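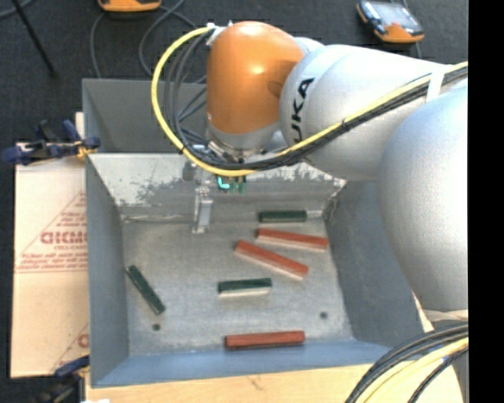
4. Filling and emptying the metal bin

4.1 Before you start

The bin is supplied with the Patus block set and is used for all the sorting tasks in sections 5 to 7. It should stand on a level surface with clear space on every side.

1. Wipe the floor of the bin with a dry cloth. Scuffs on the metal are normal wear and do not need polishing out.
2. Run a gloved hand along the top edge and check for burrs.
3. Check the blocks against the packing list. Put aside any with split corners.

CAUTION: The bin is heavy. Two people should lift it, with the blocks taken out first.

4.2 Putting the blocks in

1. Start with the green blocks. Lower each one to the floor of the bin before letting go.
2. Add the red blocks. For the basic task use equal numbers of each colour.
3. Leave the blocks as they settle. They may lie flat, lean on a neighbour or rest at a slope.
4. For the advanced task, place at least one block close to the back wall.

Note: Do not stack blocks above the rim. The card for each task gives the largest number allowed.

Note: Blocks from the older Hikard set are 188 mm long and the current ones are 200 mm. The two lengths must not be mixed in one task.

4.3 Emptying the bin

1. Take out the blocks lying on top of others first.
2. Sort them by colour into the two Gudar trays.
3. Look in the corners for chips of paint and brush them out.
4. Return the task card to its sleeve.

CAUTION: Never tip the bin to empty it. Blocks dropped on an edge will dent the floor, and a dented floor makes them rock.

4.4 Care

Clean the blocks with a damp cloth and mild soap. Do not soak them. After every 300 fillings, check the bin walls for bowing with a straight edge and write the result in the log.

Replacement blocks are ordered from Nurhan Duman at the parts desk, quoting part number 1964 and the colour. The desk is closed on Monday and throughout August.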